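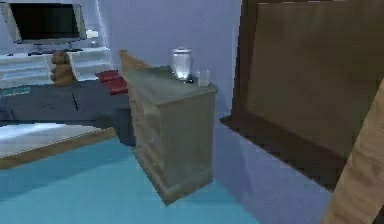
*The nightstand in the Plandmont bedroom, with the lidded jar and the drinking glass on top. Rendered scene: Haver.*

**Can a machine tidy your bedroom yet? We ran it 400 times to find out**

STOMIDCOMBE, 06/09/2026 – Short answer: sort of! Today we're releasing the first round of results from Plandmont, our simulated home for household robots, and I'm really pleased with parts of it and a bit grumpy about the rest. I get asked at every family dinner when the robot is coming to pick up the laundry, so I'm going to try to answer that properly.

Plandmont is a home that exists only on our computers. It has bedrooms and doors and shelves and far too many small things lying around, and a simulated robot gets sent in with a chore. We wrote 17 chores for this round. Most are the dull stuff you do without thinking: take the glass off the nightstand without knocking over what's next to it, put the phone where it can be found, get things up off the floor before somebody steps on them.

Out of 400 attempts, the robot finished 278. I know a press release is supposed to make that sound like a moon landing. If you had a helper at home who left the job half done that often, you'd have a talk with them. But when we started, I would have been happy with a lot less, and the kinds of mistakes have changed too. We see far fewer wild swings of the arm and a lot more near misses, where the fingers close just beside the thing they were after.

Clear glass is still our headache. A drinking glass on a nightstand is hard enough, with the wall showing right through it. Put something clear on a clear tabletop and the robot may plan its whole reach as if that spot were free. We've got a table in Plandmont that I've come to dread, and it's the one we'll be showing to anybody who tells us tidying is solved.

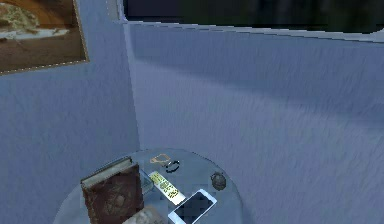

**Heidrun Ruchti**

So, that table. It's round, it's glass, and it holds the sort of mix you'd find in any house: a big old book, a phone, a bracelet, a see-through container tucked up against the book. A person clears it in one go while talking about something else. The robot has to decide what to move first, and if it starts with the book it had better know about the container. Our stop rule gives it 30 seconds without progress before we end the run, and the glass table hits that limit more than any other spot in the home. Thin, flat things are the other trouble. Picking up a bracelet from a hard surface means getting a fingertip under it, and our gripper is pretty clumsy at that.

What went well? Anything with a decent shape and a bit of space around it. Books standing on their own, jars, cushions. Driving from room to room is also in good shape, including doors that are only partly open (we were stuck on those for months, so please let me have this one).

Floors came out in the middle. Seeing that something is lying there is mostly fine. Working out what it is and where it belongs is harder. A tool on a bedroom floor doesn't belong in the bedroom at all, and the robot needs to know that before it helpfully parks it on the desk next to the keyboard. 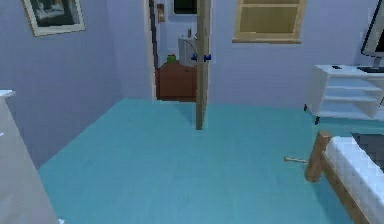 Moser, our partner on the shop-floor side, is less patient than I am about all this. Their team told me that a stockroom would take today's success rate for restocking soft goods overnight, with a person checking in the morning, but that they wouldn't let the same machine near a glassware aisle, and that they'd like to see us publish the failures by object and not just by chore.

Fair point, and we're going to do it. The breakdown by object comes out later in September, together with the full chore list and the rules we used for calling a run finished. One of those rules has already caused arguments in our office: if the item ends up in the right place but something else got bumped on the way, we count it as a fail. I'm keeping it.

As for moving out of simulation, we'll start with a single real bedroom here in Stomidcombe and the easiest of the chores. I expect the numbers to drop when we do. Real floors have dust and cables, and a real jar breaks.

If you write about home technology, or you run a shop and want to argue with me about shelves, get in touch with the Haver press desk in Stomidcombe and ask for me. I'm happy to do a call or walk you through Plandmont on screen, glass table included.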